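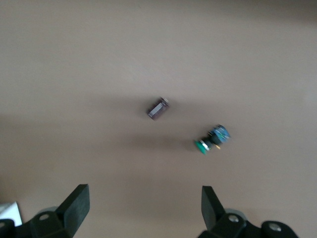
3. Preparing the work surface and sorting small parts

Before you open the Biltico parts kit, clear a smooth, light-colored tabletop. Small dark parts are hard to find on a patterned cloth or a dark desk.

1. Wipe the tabletop and let it dry.
2. Open bag 10 and take out the parts one at a time. Do not pour them out.
3. Lay each part on its side. Round parts roll, so keep them well away from the edge of the table.
4. Leave enough space between parts to pick up each one without touching the next.
5. Check each part against the list on page 29. If the color or shape does not match, put the part back in its bag and go to section 7.
6. Look at both ends of every part. On parts with a cap, check that the cap sits straight. Do not twist it.
7. Return the parts to the tray in the order shown on the list.

Note: Kits packed before April use the older list. Look for the number 121 on the bag label. If you have this version, use the list inside the lid.

Note: Printed labels may vary in color from one kit to another. Go by the shape of the part first.

CAUTION: Small parts are a choking hazard. Keep them away from children and pets.

CAUTION: Do not use pliers or a knife to remove a cap or end piece. Parts opened this way cannot be exchanged.

If a part is missing, write to Biltico Parts Service, attention Róisín Moynihan. Include the bag number and the kit number from the bottom of the box.

Continue with section 4, Fitting the tray.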